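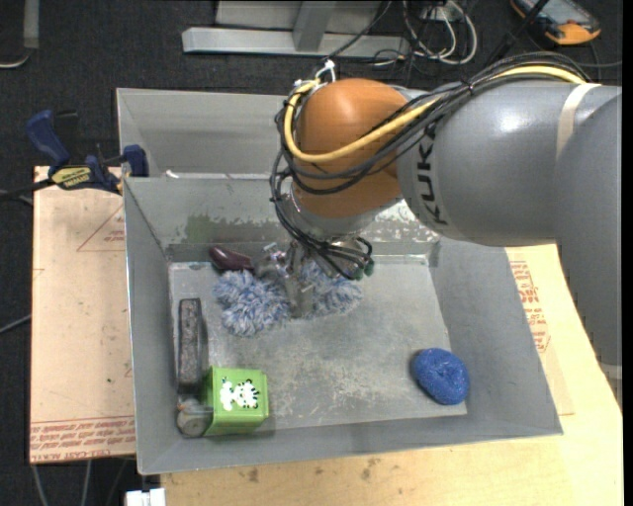
걸레는 왜 빨아도 냄새가 나는가

청소 도구를 청소하는 사람은 드물다. 바닥은 매일 닦으면서 그 바닥을 닦은 걸레는 양동이에 한 번 흔들어 베란다 구석에 세워 둔다. 다음 날 아침이면 쉰내가 나고, 그 걸레로 다시 거실을 민다. 바닥이 마르고 나면 냄새는 희미해지지만 발바닥에 닿는 느낌은 개운하지 않다.

이 기사를 준비하면서 건물 청소 업체 두 곳과 세탁 공장 한 곳, 소규모 식당 여러 곳의 뒷문을 찾아갔다. 집에서 쓰는 걸레와 영업장에서 쓰는 걸레는 크기와 개수가 다를 뿐 겪는 문제는 비슷했다. 제대로 헹구지 않고, 제대로 말리지 않고, 버릴 때를 넘겨서 쓴다.

실의 문제

끈 모양의 실을 묶은 걸레는 오래된 물건이다. 자루에 낡은 천 조각을 매달던 시절과 원리가 달라지지 않았다. 실이 물을 머금고, 바닥의 때를 풀고, 풀린 때를 다시 거두어 간다. 가닥이 많을수록 바닥에 닿는 면이 넓어지고 머금는 물도 많아진다.

재료는 크게 면과 합성섬유, 그리고 둘을 섞은 혼방으로 나뉜다. 면은 물을 잘 먹는다. 값도 싸다. 대신 마르는 데 오래 걸리고, 새것일 때는 잔털이 빠지므로 처음 쓰기 전에 한 번 빨아 두어야 한다. 합성섬유는 빨리 마르고 질기지만 고인 물을 한 번에 빨아들이는 힘은 종류에 따라 차이가 크다. 혼방은 그 중간에 있다. 주방처럼 물을 자주 쏟는 곳에서는 여전히 면을 찾고, 복도처럼 넓고 마른 곳에서는 혼방이나 극세사를 많이 쓴다.

실 끝의 모양도 살펴볼 만하다. 끝을 잘라 놓은 제품은 싸지만 세탁기에 몇 번 돌리면 올이 풀리고 서로 엉킨다. 끝을 고리처럼 이어 놓은 제품은 값이 더 나가는 대신 모양이 오래간다. 고리형 제품에는 가닥이 흩어지지 않게 중간을 띠로 박아 놓은 것도 있다. 빨아서 다시 쓸 생각이라면 고리형이 낫고, 기름때를 닦고 곧 버릴 생각이라면 잘린 것으로 충분하다.

색으로 나누는 이유

사무용 건물을 주로 맡는 청소 업체 시멘트(Siment)의 비품 창고에는 걸레가 색깔별로 걸려 있다. 빨강은 화장실 변기 주변, 노랑은 세면대 쪽, 초록은 탕비실, 파랑은 사무실과 복도다. 업체마다 배정이 조금씩 다르지만 화장실에 쓴 것을 탕비실에 가져가지 않는다는 원칙은 같다.

이 회사는 10년 전까지 걸레를 한 가지 색으로 썼다. 자루에 매직으로 층수를 적어 구분했는데, 머리 부분을 갈아 끼우고 나면 표시가 소용없었다. 색을 나눈 뒤로는 새로 온 직원에게 설명하는 시간이 줄었다고 한다. 창고 문 안쪽에는 색깔표가 두 장 붙어 있다. 한 장은 한국어, 한 장은 글자 없이 그림으로만 되어 있다.

가정에서 네 가지 색을 갖추기는 번거롭다. 화장실용과 그 밖의 것, 두 개만 나누어도 된다. 베란다나 현관 바닥에 쓰는 것은 화장실용과 함께 묶어도 무방하지만 주방용은 따로 두는 편이 좋다.

세탁 공장의 하루

콜럼(Colum)은 걸레와 발매트만 받아 빠는 공장이다. 새벽 5시에 첫 차가 들어온다. 자루에 담긴 걸레를 쏟아 놓고 먼저 하는 일은 세탁이 아니라 털기다. 젖은 걸레 사이에는 머리카락, 클립, 병뚜껑, 가끔은 열쇠가 들어 있다. 이물질이 남은 채로 기계에 들어가면 배수구가 막히거나 실이 끊어진다.

분류가 끝나면 찬물로 먼저 헹군다. 처음부터 뜨거운 물을 쓰면 우유나 음식물에서 나온 단백질이 실에 눌어붙을 수 있다. 그다음 온도를 올려 세제를 넣고, 여러 번 헹군 뒤 탈수한다. 섬유유연제는 쓰지 않는다. 유연제가 섬유 겉을 덮으면 물을 먹는 힘이 떨어진다. 집에서 빤 걸레가 물을 밀어내는 느낌이 든다면 유연제를 의심해 볼 수 있다.

한 번에 돌리는 양은 200장이다. 공장에서 가장 오래 걸리는 공정은 건조다. 겉은 말랐는데 실을 묶은 가운데가 축축한 경우가 많고, 그대로 비닐에 담으면 배송되는 동안 냄새가 밴다. 그래서 건조기에서 꺼낸 걸레는 가운데 부분을 손으로 쥐어 본다. 덜 마른 것은 다시 들어간다. 장마철에는 다시 들어가는 양이 늘어 퇴근이 늦어진다.

집에서 하는 방법

쓰고 난 걸레는 흐르는 물에서 가닥 사이를 벌려 가며 헹군다. 양동이에 받은 물에 흔드는 것만으로는 때가 빠졌다가 다시 붙는다. 물이 맑아질 때까지 헹구고, 미지근한 물에 세제를 풀어 15분 담갔다가 다시 헹군다.

냄새가 이미 밴 면 걸레에는 산소계 표백제를 쓸 수 있다. 제품에 적힌 양과 온도를 따르면 된다. 염소계 표백제는 색을 빼고 실을 약하게 만든다. 산성 세정제나 식초와 섞으면 유독한 가스가 나오므로 절대 같이 쓰지 않는다. 화장실 청소를 하다가 남은 세제를 걸레 양동이에 붓는 습관도 버려야 한다.

짤 때는 비트는 것보다 위에서 아래로 훑어 내리듯 눌러 짜는 쪽이 실이 덜 상한다. 물이 더 이상 떨어지지 않으면 가닥을 털어서 편다. 말릴 때는 머리가 위로 가게 세우거나 집게로 걸어 둔다. 머리를 바닥에 댄 채 벽에 기대어 두면 무게에 눌린 쪽이 마르지 않는다. 양동이에 꽂아 두는 것은 더 나쁘다.

세탁기에 넣을 때는 망에 담고 다른 빨래와 섞지 않는다. 다 돌린 뒤에는 빈 통으로 한 번 더 헹굼을 돌려 둔다.

언제 버리나

동네 식당들에 물으면 답이 제각각이다. 마사웨(Massawe)라는 작은 국숫집은 달이 바뀔 때마다 주방 걸레를 새것으로 바꾼다. 상태가 좋아 보여도 바꾼다. 골목 건너 빵집 누카우(Nukau)는 정해 둔 날짜가 없고, 밀가루 반죽이 실에 굳어 풀리지 않으면 버린다. 두 집 모두 바닥은 깨끗했다.

날짜보다는 상태를 보는 편이 현실적이다. 빨아서 완전히 말렸는데도 냄새가 나면 바꿀 때가 된 것이다. 가닥이 눈에 띄게 짧아졌거나 손으로 당겼을 때 쉽게 끊어져도 마찬가지다. 닦은 자리에 줄무늬가 남기 시작하면 먼저 세제를 줄여 보고, 그래도 남으면 교체한다.

버리기 전에 한 번 더 쓸 곳은 있다. 방충망 아래 홈이나 실외기 뒤처럼 한 해에 한두 번 닦는 자리다. 자루에서 떼어 낸 실 뭉치를 적당한 길이로 잘라 손에 쥐고 닦은 뒤 종량제 봉투에 넣으면 된다. 자루와 금속 집게는 재질에 따라 따로 분리하고, 새 머리를 살 때는 집게 폭을 자로 재어 적어 간다. 매장에 걸린 제품은 다 비슷해 보여도 폭이 맞지 않으면 끼울 수 없다.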